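Warico Forum > Manipulation > Learning from demonstration > Power strip task: how much variation in the recordings?

6 minute read

mirela_k

Good evening to all. I collect demonstrations with hand-held grippers, one in each hand, and I would like to ask for opinions before I record more of them.

The task is a simple one. A power strip lies on a board in some random pose. One gripper must hold it near the end where the cord comes out, and the other must take the cord and lay it along the far edge. Then the strip is turned until it is parallel with the near edge. The policy sees only the wrist cameras and the opening of the fingers. We train with the Flundivitz scripts, with almost no changes in the settings.

I have 97 episodes from our first round and the result is weak. The policy arrives to the strip without problem. Then it closes the fingers too early, or it presses on the sockets and stays there, as if it would wait for something. My colleague believes that the reason is the quantity. I believe that the reason is me, and that I make the beginning of each episode in too many different ways. Sometimes I press first with the left to fix the strip and come later with the right, and sometimes the two go together.

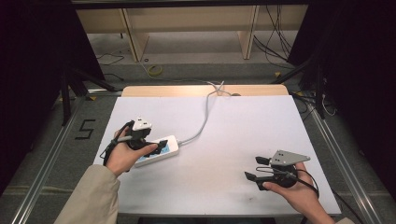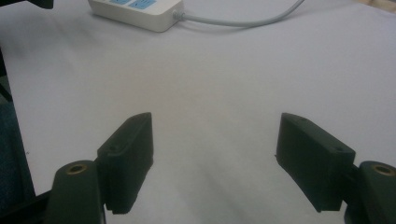

I also change the position of the strip between the episodes, by hand, without any plan. Would you keep this free style, or would you write a strict order of movements and record everything again? The second one costs me a week, so I would be glad to hear from somebody who has done it.

tollan

Do not record again yet. Take the 97 you have and sort them by how they begin. If you have two groups, train on the bigger group alone and look if the early closing goes away. It is one afternoon of work and you will know much more than now.

By the way, what is your frame rate, and do you cut the waiting time at the start? "Stays there as if it would wait for something" sounds to me like pauses in the data. When a person thinks about the next step, the hands stop, and the model learns the stop very well.

mirela_k

Thank you, tollan. I cut the start, but I do not cut the pauses in the middle. I had the idea that it would be dishonest to the data. I will look at it tomorrow.

greyheron

I disagree with the whole direction of "strict order". We did this with a cable task and it was a mistake for us. The policy became very good in our order and helpless when the cord was a little bit higher than usual. With a cord you can never put it twice in the same shape, so the person has to react, and the reaction is exactly what you want to record. If you tell people "left hand first, always", they will follow the rule also when it is stupid.

What I would do is to keep the free style and collect three times more.

tollan

greyheron, three times more of mixed behaviour gives three times more mixture. You had probably a bigger team. She is one person with two hands.

And I did not say that the order must be strict for the cord. I said the beginning. To fix the strip is a rigid object problem and there is no reason to have variety in it. The variety should come from where the strip lies, and this should be planned.

greyheron

"Probably a bigger team" - no, it was me and one student. But I accept the point about the beginning. I only do not like when the person is turned into a machine in order to teach a machine.

Ruth Pearce

I run collection sessions for a small group and I have made both mistakes described in this thread, so perhaps I can be useful.

For the positions: print a sheet with 21 start poses, each with an angle, and go through it from top to bottom. When you reach the end, begin again. We had it before "by hand, without any plan", and when I plotted the poses afterwards, almost all of them were in the same part of the board, with the cord going out to the same side. I was sure that I had been random. People are very bad at this, and I include myself.

For the order: we write the instruction as a goal with one rule. In your case it would be "the strip must be held before the cord is touched". How it is held, the person decides. It removes the mixed beginning which tollan speaks about, and it leaves free the part which greyheron wants free.

For the pressing: please check where your fingers touch. If you press down on the top of the strip, the opening of the fingers says nothing about contact. The policy has then only the picture, and from a wrist camera the moment just before contact and the contact itself look nearly the same. A grip from the two long sides gives you a change in the finger width, and this is a signal it can learn. I would guess this is a bigger cause of your problem than the order.

mirela_k

Ruth, this about the finger width I did not consider at all. You are right that in many episodes I press from above with the left. It is comfortable for the wrist, the gripper is heavy after an hour and to lean it on something is a relief.

Is the side grip possible with stiff fingers? I am afraid that it slips on the casing.

Ruth Pearce

It slips a little. We put thin rubber on the inner faces, the sort from Dorkex which is sold in sheets, cut with scissors. Change it when it becomes shiny. If you add it, add it also on the robot on the same day, otherwise you will have a different width at closing and you will look for the error in the wrong place. I lost a good part of April with this.

About the weight: make shorter blocks. When the arms are tired the movements become lazy, and you see it in the curves before the person feels it.

benq_harrow

Small question from the side, does someone throw away the failed episodes? I have a lot where the cord jumps out of the fingers and I take it again. At the moment I delete all of them.

greyheron

Keep those! A dropped cord which is then picked up again is the best thing in a data set. Delete only if you stopped in the middle, or if somebody walked against the stand.

tollan

Here I agree with greyheron for once. But mark them, so that you can train with and without.

mirela_k

I come back with some results. I sorted the episodes as tollan proposed. The group "left first" was clearly the bigger one, and with this group alone the early closing is less frequent, though it is not gone. Then I cut the pauses in the middle which were longer than 2 seconds. After this the policy does not freeze on the sockets any more, but it presses and then lifts again with nothing in the fingers, so I think Ruth has right about the contact.

Next week I begin a new round with the side grip, the rubber and the sheet with the start poses. I keep the order free after the strip is held. The old episodes I do not mix in for now.

One more thing, if somebody knows: the Yammine mounts which we use for the fingers have a small play after many hours. Do you calibrate the width every session or only when you see a drift?

Ruth Pearce

Every session, before the first episode. Close fully, open fully, save the two values in the same folder as the recording. If you want to use this data still in 2028 you will be glad to have them.

tollan

Same here, and again after lunch.

Related threads
Wrist camera exposure changes during an episode
Flundivitz: training with only one of two arms moving
Rubber or silicone on stiff fingers?
How do you name your episodes?
Soft cables and stiff cables in the same data set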